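Vilhjálmur Hjaltested repairs and re-proofs outdoor gear in a two-room shop on Gasside, behind the old Bach joinery. Most of what comes through the door is tents, rain shells and packs. He has kept a written record of every job since he opened, and the record now runs to 800 entries. I asked him to talk through what it shows.

"Zippers first, then coatings, then seams," he said. "Fabric itself is a long way down. People bring in a jacket and tell me the cloth has failed, and the cloth is fine. The coating on the inside has broken down."

He is referring to hydrolysis, the slow reaction of polyurethane coatings with moisture. A coated flysheet stored damp will go sticky, then flake. Heat speeds it up. Hjaltested does not attempt to recoat a fly once the flaking has started.

"You can strip it and brush on a new layer, and I did that for a couple of seasons. The labour comes to more than the tent is worth. Now I tell the customer at the counter and they can decide whether to use it as a ground tarp."

Seam tape is a better prospect. He cuts out the lifted section, cleans the residue with isopropyl alcohol, and presses new tape with a small iron. The test is a column of water held against the seam for 2 minutes. If it weeps, the tape comes off and the job is done again.

The workbench is seldom clear for long. 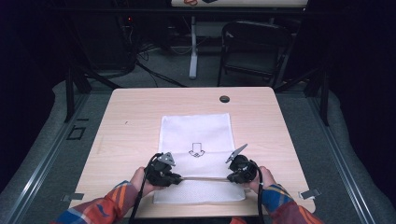
*At the table, Gasside, November.*

We moved on to thread. He uses bonded polyester for nearly everything and keeps nylon for webbing that takes shock loads. Cotton he will not stock. "Cotton swells and plugs the needle hole, so there's a case for it in canvas. I don't do enough canvas. A cone goes grey on the shelf before I'm through it."

Stitch length matters more than most home sewers expect. Too short, and the needle holes form a tear line along the fabric. On light nylon he will not go under two and a half millimetres. He showed me a pack, entry 108 in the book, where a previous repairer had run a dense zigzag across the base of a shoulder strap. The panel had parted cleanly along the stitching. He replaced it with a wider patch and a box stitch.

On zippers his advice is brief. In most cases the coil is sound and the slider has worn. The slider's jaws spread with use and no longer press the two sides together, so the coil opens behind it. A new slider takes a few minutes. Replacing the whole zipper in a lined jacket can take an afternoon.

"Grit is the cause, nearly always. An old toothbrush and warm water, then let it dry. Oil is a mistake. It holds the sand in."

He is also wary of trimming mesh beside a zipper tape. Netting has very little to hold a stitch if the seam allowance is narrow, and he prefers to fold the edge under twice before sewing it down. 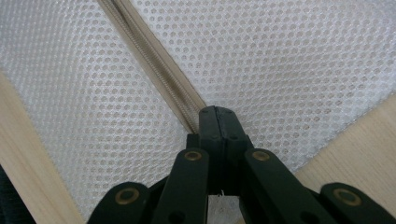
## Pricing and turnaround

Hjaltested quotes by the hour and writes the estimate on a card pinned to the item. He buys seam tape and sliders from Clonell, and webbing from Ellar, which sells it by the roll only. Minimum orders are his main complaint about the trade.

"I need a metre of a colour and I have to buy the roll. So the customer gets black."

Turnaround is longest in spring, when people unpack tents for the first time in months. He would like them to come in during autumn, and he has put a notice to that effect beside the till. It has made little difference to the numbers in the book.

Items should be brought in clean and dry. Sleeping bags are accepted for baffle and zipper repairs only. He does not wash down, and he sends those customers to a laundry across town.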